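Bench notebook — gripper comparison, bin picking
Apr 4, 2022

Back on the bin cell after the long gap. Plan for the day was to get the new multi-part gripper (the Trikar one) through the same sort of picks we did with the Cistton two-finger, and to write things down while they're fresh. Short version — I'm really pleased with it!

Setup notes

Same table as before, same grey bins, back to back and clamped at the corners. I put fresh tape marks down before starting, so if anyone bumps the bin please push it back to the tape and don't re-teach the whole thing. The fixed camera hasn't moved. I re-ran the calibration anyway and the error came out at roughly 3 mm at the floor of the bin, a bit worse near the back wall where the shine throws it off.

Controller is the Katbridge box with last July's settings. I had meant to update it first, then thought better of changing two things on the one day.

Cable routing took most of the first hour. The thick cable wants to sit under the arm housing when the wrist turns clockwise, and it tugs. I gave it more slack and limited the wrist a little. It's a patch and it needs a proper clip before we run anything overnight.

Cistton two-finger, for the record

These are the old numbers, copied over so they're in one place. Over the whole earlier run we logged 1,075 attempts. It was solid on boxes and anything with flat sides, and miserable on round things lying close to a wall. The fingers are wide and the outer one would hit the wall before the pads met. Most of my old margin notes are just the word "wall".

Trikar, first session

176 attempts before lunch, all with mixed loose objects, reshuffled by hand every so often. I kept the speed low for the first few and then let it go at the normal rate.

The best thing about it is how close it gets to the sides. The fingertips are slim enough to go right down along the wall, and I watched it do this over and over with a silly grin on my face. With the other gripper I'd have been reaching for the stop button.

I mostly used the toy set, as it gives a nice spread of shapes: the little shovel with the yellow blade and white handle, the blue cylinder with the darker cap, the grey oblong one with the ridge, the small red-orange piece and the ribbed black block. The cylinder is a favourite of mine for this, being fat at one end and awkward everywhere else.

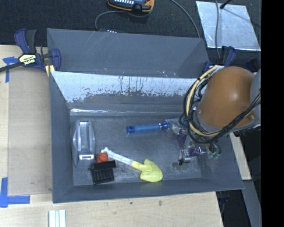 What went well

Cylinder: picked cleanly from most angles, even when the planner chose the collar end, where I expected it to roll out.

Grey oblong: the bulging sides are no trouble. The fingers settle around them and the grip feels firm when I pull on it by hand.

Shovel by the handle: lovely. It swings a bit on the way up because the blade end is heavier, so I slowed the lift.

What didn't

Shovel by the blade: poor. The curved part is slippery and the camera gets confused by the shine on it. I counted 7 failed tries in a row at one point and then stopped to look at the depth image, which had a hole where the blade should be.

Red-orange piece when it's touching something else: it tends to get pushed before it gets gripped. Might be the approach height. Tried lowering it a touch and saw some improvement, but I hadn't saved the old value (write it down next time!).

Back wall: the bright worn area up high still gives false points. Could mask it in software or dull it with matte spray. I'd try the mask first.

Next

Clip for the thick cable. Mask for the back wall. Then swap the Cistton back on and repeat the morning's objects, so both grippers have seen the same mess. After that I'd love to try the softer fingertips from the Tesfamariam kit if they fit the mount — the bolt pattern looks close, but I haven't measured it yet. Calipers are in the top drawer.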